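Dresser un plateau-repas : l'ordre dans lequel poser les choses

Imprimer cette page
Envoyer par e-mail

Un plateau se dresse vite quand tout est à portée de main. Sortez d'abord la vaisselle, les couverts, le verre et la serviette, puis commencez à poser. Les indications qui suivent valent pour un plateau rectangulaire à rebord, servi au lit, au fauteuil ou sur une petite table.

Le plateau

Prenez un plateau assez grand pour une assiette, un bol et un verre sans qu'ils se touchent. Les Coltar que nous utilisons à la maison font un peu plus de 12 pouces de large, ce qui est juste pour une grande assiette plate. Passez une éponge humide sur le fond et le long du rebord, où les miettes se logent, puis essuyez avec un torchon sec. Posez-le à plat sur la table, le grand côté vers vous.

Les couverts

Commencez par la fourchette, à gauche, puis le couteau à droite, lame vers l'intérieur. La cuillère à soupe se met à droite du couteau, la petite cuillère en haut. Laissez libre la place de l'assiette.
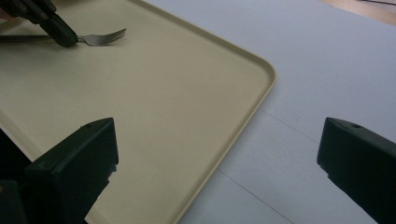 Prenez chaque couvert par le manche, jamais par les dents ni par le creux de la cuillère. S'il reste des traces de calcaire, frottez avec un chiffon et une goutte de vinaigre blanc avant de le remettre en place. Pour une personne gauchère, inversez la fourchette et le couteau.

L'assiette, le bol et le verre

Posez l'assiette au centre, à 2 cm du rebord le plus proche. Le bol va en haut à gauche. Le verre va en haut à droite, rempli aux deux tiers seulement. Si le plateau doit monter un escalier, mettez la carafe à part et servez une fois arrivé.

La serviette se plie en deux et se glisse sous la fourchette. Cremilda Portela, qui m'a appris à dresser, la posait sur l'assiette vide, mais il faut alors servir le plat à table.

Après le repas

Videz le plateau avant de le laver. Eau tiède, un peu de liquide vaisselle, pas de tampon abrasif. Rangez les plateaux debout, séparés par un torchon.

Imprimer cette page
Envoyer par e-mail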